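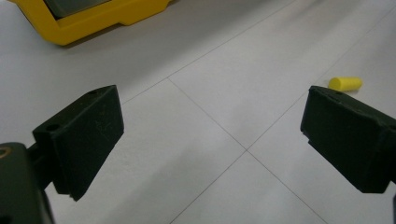 Attachment 1: the floor, workroom

Ticket 900
Category: Furniture and storage
Item: Vellska parts case, yellow and black, clear drawers, handle on top
Location: Femville workroom
Opened by: Kevin Huamán
Priority: Low (changed from Urgent by Facilities)
Status: Open

What is the problem?
Drawers slide out of the case when it is carried.

Please describe what happened.
I picked the case up by the handle, which I took to be an invitation. Halfway across the workroom the bottom-right drawer left the case and went ahead without me. It had 200 small brass screws in it. I know there were 200 because that's what the bag said when I tipped them in that morning, feeling organized. The middle drawer in the same row followed with the washers.

The drawers didn't break, so full marks to whoever molded them. Most of the screws have been found. The rest will be found by people in socks.

What have you tried?
Carrying it slower. Carrying it tilted back, which works until you meet a door. Carrying it hugged to the chest like a toddler, which also works, though your chin ends up on the handle.

Facilities, Monday
Thanks for the report. Can you confirm the drawers were pushed fully in before the case was lifted? They should click.

Kevin Huamán
They were pushed in. I don't remember a click. I've now gone back and pushed each one in and out with my ear against it, and I'd say the top row clicks, the middle row sort of agrees with you, and the bottom row says nothing at all. Is the click a feature of this model, or something we're hoping for?

Facilities
It's a feature. There should be a small bump on the runner under each drawer. The drawer rides over it and then can't wander forward unless you pull. If the bump is worn or there's grit in the channel, the drawer sits just in front of it and feels closed when it isn't. Please empty the case, take all the drawers out and look along the runners with a flashlight.

Kevin Huamán
Emptied it. This took most of the afternoon because I had to find somewhere to put everything, and the thing we own for putting everything in is the thing being emptied. The contents are now in mugs. Please don't anyone use the mugs.

Findings, from the top:
Top row runners fine. Bumps present.
Middle row fine, some sawdust. Bumps present, I think. One of them might be a blob of glue.
Bottom row, left: fine.
Bottom row, middle: sawdust packed hard against the bump. It came out in one piece, in the shape of the channel, and I've kept it.
Bottom row, right: no bump that I can feel. There's a smooth shiny stretch where I'd expect one.

Also, two of the drawers had been swapped at some point. They look identical and will go into each other's slots, but one of them had a scrap of masking tape underneath reading "Ospina, top left" and it was living in the bottom row. I don't know who or what Ospina is. I put the drawer back top left to be polite. 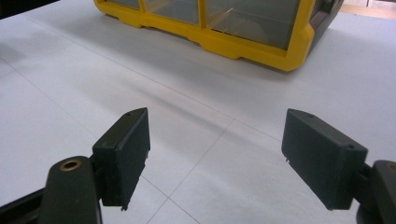

Do the drawers need to go back in the same slots they came from?
Any drawer will fit any slot. Keeping each one in its old place usually gives a smoother slide, as drawer and runner wear together.

Facilities
Good, that narrows it down. Next steps for the case:

1. Brush out the channels with a dry toothbrush. Don't use oil or furniture spray. It will feel wonderful for a week and then turn the sawdust into paste.
2. Wash the drawers in warm soapy water and let them dry completely before they go back in.
3. Stand the case on a flat surface, put the empty drawers in, and press each one at the bottom of its front, under the pull tab. Pressing at the top can tip the back of the drawer up over the runner.
4. Tip the case forward a little over a towel and see who comes out.

Kevin Huamán
Done, with a toothbrush that I'd like it noted was mine. I dried the drawers overnight on the radiator shelf (the radiator was off, before anyone writes in).

Tip test, drawers empty, case on the white table: at a slight tilt, nothing moved. At a tilt I'd call reckless, the bottom-right drawer slid forward and stopped with its nose hanging out. The bottom middle drawer stayed put, so the sawdust was its whole problem. I repeated the test 5 times with the same result. On the last go I also shook it, which wasn't in the instructions.

Pekham from the front desk came by during the shaking and asked if I needed a hand. I said it was a ticket. This seemed to cover it.

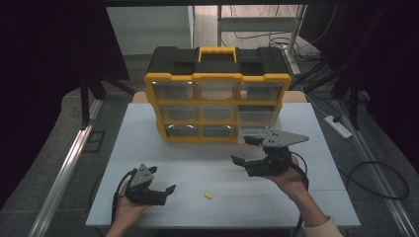 I then tried the bottom-right drawer in the slot above, and it behaved perfectly. The drawer from above, moved down to the bottom-right slot, slid out just like the first one did. So the drawer is innocent and the slot is guilty. I owe the drawer an apology for some things I said near the start of this ticket, in a paragraph I've since edited.

Facilities
That settles it. The runner in that slot is worn and isn't a part we can replace, being molded in one piece with the frame. Options:

a) Keep using the case and leave the bottom-right drawer for things that don't mind falling. Cable ties, felt pads.
b) A strip of thin self-adhesive felt on the floor of the slot, toward the back, to add some drag. There's a roll in the supply closet, second shelf, behind the light bulbs.
c) An elastic strap around the whole case whenever it travels.

We'd suggest b and c together. And please put the heavy things low but don't fill any drawer to the brim with metal, whatever it says on the bag.

Kevin Huamán
Felt is in. I cut the first strip too long and the drawer wouldn't close, then cut the second one shorter and it closes with a soft grudging noise. Reckless tilt: it stays in. Shaking: also stays in. I haven't tried it with screws yet as morale is still recovering.

No elastic strap in the closet. There's a luggage belt with a combination lock set to a combination, and I've left that where it was.

Facilities
Strap ordered, should be here Friday. Can we close this?

Kevin Huamán
Please leave it open till the strap comes. The contents are still in the mugs and I'd like something official to point to when people ask. Also found 7 more screws, all under the same chair.

Status changed: Waiting on parts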